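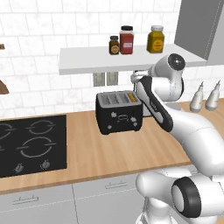 Figure 4. Four-slot toaster on a wooden countertop, with wall shelf.

Section 4: Countertop Appliances

Prepared by Jussara Honorato, Residential Operations, Clulonard House
Revised August

4.1 Scope

This section applies to the shared kitchens on all residential floors of Clulonard House. It covers the placement, connection, daily use and cleaning of portable appliances, including toasters, kettles, sandwich presses and slow cookers. Fixed appliances (ranges, dishwashers and refrigerators) are dealt with in Section 5. Residents who bring their own appliances must register them in accordance with 4.6 before first use.

4.2 Choosing a location

1. Place the appliance on a level, dry section of countertop. Do not set it on top of the refrigerator, on a stool or on the range, even when the range is switched off.

2. Check what is above it. Toasters and kettles must not be operated directly beneath a wall shelf or cupboard. Draw the appliance forward until the slots or spout are clear of the shelf, and return it to the wall only once it has cooled.

3. Keep a gap of at least 200 mm between the appliance and the edge of the sink. Where the countertop does not allow this, use the counter on the opposite wall.

4. Remove tea towels, paper towel rolls, cereal boxes and bread bags from the surrounding area.

Note: Shelves above the counter are intended for dry goods and crockery. Aerosol cans and bottles of cooking oil are to be stored in the lower cupboards.

4.3 Connecting to power

1. Inspect the cord along its full length. If the insulation is cracked, flattened or discoloured, do not plug the appliance in. Tag it and report it under 4.7.

2. Plug the appliance directly into a wall receptacle. Power bars, extension cords and multi-outlet adapters are not permitted in any kitchen.

3. Connect only one heating appliance to each receptacle. The kitchen breakers will trip if a kettle and a toaster are run together on the same circuit.

4. If a breaker trips, switch off and unplug all appliances on the counter, then call the front desk. Residents must not open the electrical panel.

CAUTION: Receptacles beside the sink are fitted with ground-fault protection. If the test button does not cut the power when pressed, stop using that receptacle and report it immediately.

4.4 Operating a toaster

1. Confirm that the crumb tray is fully inserted.

2. Set the browning control to the lowest setting for the first use of the day and adjust from there. Settings are often left high by the previous person.

3. Insert bread, bagels or English muffins only. Buttered or filled items, toaster pastries with exposed icing and anything wrapped in foil are prohibited.

4. Remain in the kitchen until the cycle has finished. Most kitchen alarms attended by staff last year involved a toaster that had been left running.

5. If food becomes lodged, press cancel, unplug the toaster and let it cool before removing the food with wooden tongs.

WARNING: Never insert a knife, fork or other metal object into a slot. If smoke or flame is visible, leave the food where it is. Unplug the toaster only if the cord can be reached safely, leave the kitchen, close the door behind you and pull the nearest alarm.

4.5 Cleaning

The floor roster, posted inside each kitchen door, assigns one resident per week to the tasks below.

1. Unplug the appliance and allow it to cool completely.

2. Slide out the crumb tray and empty it into the green organics bin. Wash the tray in warm soapy water and dry it thoroughly.

3. Wipe the outer casing with a damp cloth. Do not immerse any electrical appliance or use spray cleaner near the slots.

4. Descale kettles monthly with the Bestine sachets kept in the supply cupboard. Boil and discard one full kettle of fresh water afterwards.

5. Initial the roster.

Note: Wooden countertops should be wiped along the grain and dried at once. Standing water will lift the finish and leave grey marks, and the cost of refinishing may be charged to the floor.

4.6 Registering a personal appliance

1. Complete Form 8, available from the front desk in Room 234.

2. Bring the appliance to the desk for a visual check of the cord, plug and certification mark. Checks are carried out by Holger Rustad or his delegate.

3. Attach the numbered sticker to the underside of the appliance.

Appliances rated at more than 2,000 watts will not be registered. Deep fryers, hot plates and open-element heaters are excluded regardless of rating – this applies equally to short-stay guests.

4.7 Faults and replacements

Report faults to Daiane Magalhães at the front desk or through the Zumix resident portal, quoting the floor and the kitchen letter. Faulty appliances will be tagged and removed. House-owned items are replaced from stock, normally within two working days.

Residents must not attempt repairs. A tagged appliance may be returned to service only after the tag has been signed and removed by maintenance staff.

Next: Section 5, Fixed Appliances

2 comments | 8 shares
Clulonard House Residential Operations – Front desk, Room 234 | Copyright Clulonard House | Back to top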